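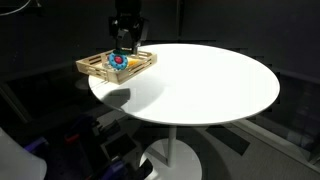

그림 3. 어두운 실내의 둥근 흰색 탁자와 얕은 나무 상자.

3.2 집에서 찍는 코미디 쇼와 사라진 웃음소리

앞 절에서 방청객이 있는 공개 녹화를 다뤘으니, 이제 제가 제일 좋아하는 얘기로 넘어가 보겠습니다. 출연자가 각자 집에서 찍어 보낸 영상을 이어 붙인 코미디 쇼 말이에요. 제가 분석한 프로그램은 심야 코미디 〈로르타리〉(Roltari)의 재택 제작분 9회입니다. 진행자는 스카이 토시(Skye Tosh)이고, 회차마다 초대 손님이 한 명씩 나옵니다. 본편은 전부 두 번씩 봤고 첫 회는 네 번 봤습니다(네 번째는 솔직히 그냥 재미로 봤어요).

처음 세운 가설은 단순했습니다. 방청객 웃음이 없으면 진행자가 농담과 농담 사이를 짧게 끊고 갈 거라고 봤죠. 기다려 봐야 돌아오는 소리가 없으니까요. 그런데 전사 자료를 펼쳐 놓고 보니 그렇지가 않았습니다. 토시는 스튜디오 시절의 버릇을 그대로 들고 집으로 간 것처럼 보였어요. 한 줄 던지고, 멈추고, 눈썹을 올리고, 다음 줄로 갑니다. 첫 회의 오프닝 독백은 이 멈춤이 어찌나 긴지 화면이 멎은 줄 알고 재생 버튼을 다시 눌렀을 정도예요!

웃음 자리로 볼 수 있는 멈춤은 아홉 회를 통틀어 173군데였습니다. 기준은 좀 느슨하게 잡았습니다. 농담의 마지막 말 뒤에 말소리가 끊기고, 진행자의 시선이 카메라에 머무르면 웃음 자리로 셌어요. 시선이 대본 쪽으로 내려가는 경우는 뺐습니다. 이 기준을 두고 공동 코딩을 맡은 핀레이 거스리(Finlay Guthrie)와 꽤 오래 옥신각신했는데, 핀레이는 시선이 내려가도 어깨가 멈춰 있으면 포함하자는 쪽이었습니다. 결국 제 기준으로 갔지만 지금도 핀레이 말이 맞았나 싶은 대목이 몇 군데 있고, 그런 대목은 부록에 따로 표시해 두었습니다.

흥미로운 건 이 멈춤을 누가 채우느냐입니다. 초반 회차에서는 아무것도 채우지 않습니다. 중반부터는 가족의 목소리가 슬쩍 들어오기 시작해요. 화면 밖에서 누가 피식 웃으면 토시가 그쪽을 흘깃 보고, 그 흘깃이 또 하나의 농담이 됩니다. 후반에는 제작진이 화상 통화로 붙어서 같이 웃는데, 저는 이때부터 리듬이 확 달라진다고 봅니다. 웃음이 늦게 도착하거든요. 통신 지연 때문에 토시가 다음 줄을 시작한 다음에야 앞 농담의 웃음이 들립니다. 토시가 말을 끊고 "아, 이제 왔네요" 하고 받는 장면은 이 시기 회차의 단골 장면이 됩니다.

음악 무대도 짚고 가야겠습니다. 밴드 레모나리(Lemonari)는 멤버들이 각자 녹화한 분할 화면으로 출연했는데, 곡이 끝난 뒤의 침묵이 코미디 쪽보다 훨씬 어색했습니다. 농담 뒤의 침묵은 진행자가 주워 담을 수 있지만 노래 뒤의 침묵은 담을 사람이 없습니다. 보컬이 몇 초를 버티다가 혼자 박수를 치고 끝나요. 저는 이 장면을 무척 좋아하는데, 심사 의견에서는 논지와 관계가 약하다고 하셨습니다. 그래도 남겨 둡니다. 박수와 웃음이 같은 일을 한다는 게 이 논문의 출발점이었으니까요.

시청자 댓글은 약 1000건을 모아 읽었습니다. 방송 직후에 달린 것만 골랐고, 다른 댓글에 단 답글은 제외했습니다. 그중 웃음소리가 없다는 점을 콕 집어 말한 댓글이 100건이었는데, 반응이 한쪽으로 쏠리지 않아서 정리하느라 애를 먹었습니다. 허전하다는 사람, 오히려 편하다는 사람, 농담이 이렇게 약한 줄 처음 알았다는 사람(좀 가혹하죠)이 뒤섞여 있습니다. 같은 사람이 첫 회에는 허전하다고 썼다가 뒤 회차에서는 편하다고 쓴 경우도 보였습니다. 익숙해진 건지 프로그램이 나아진 건지는 댓글만으로는 가릴 수가 없습니다.

한계도 적어 둡니다. 제가 본 건 편집을 마친 방송본이고, 편집 과정에서 멈춤이 잘려 나갔을 가능성이 큽니다. 원본을 보여 달라고 제작사 호렐몬트(Horelmont)에 문의했지만 답을 받지 못했습니다. 그러니 위의 숫자는 토시가 실제로 멈춘 횟수가 아니라 편집자가 남겨 둔 멈춤의 횟수로 읽어 주세요. 스튜디오로 복귀한 뒤의 회차와 비교하는 작업은 3.3절에서 이어 가겠습니다.

문의: 맥브레인(MacBrayne) 방송문화연구실 | © 맥브레인 방송문화연구실 | 맨 위로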